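**Mar 10, 2025 – Home-built Rolleo robot takes on the laundry at Prukari workshop**

Members of the Prukari shared workshop are delighted to show Rolleo, a two-armed robot built on their own benches over 179 evenings. It is learning to handle clothes, and we can't wait for people to see it!
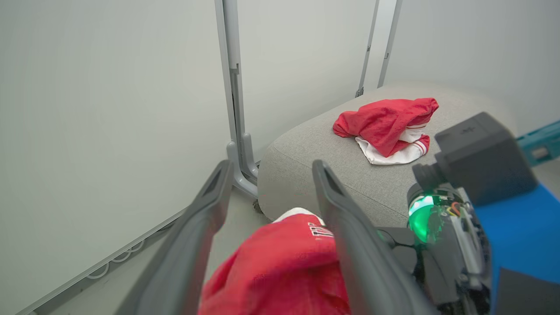 *Rolleo's left gripper at a red garment, with a second on the ottoman behind.*

"Cloth never lies the same way twice, so we're having great fun," says builder Zhenhua Qiu. The long fingers were redrawn in February – the old ones were too short for sleeves.

Plans and a parts list will be free to all. The open evening has room for up to 200 visitors. To book, ask at the Prukari front desk.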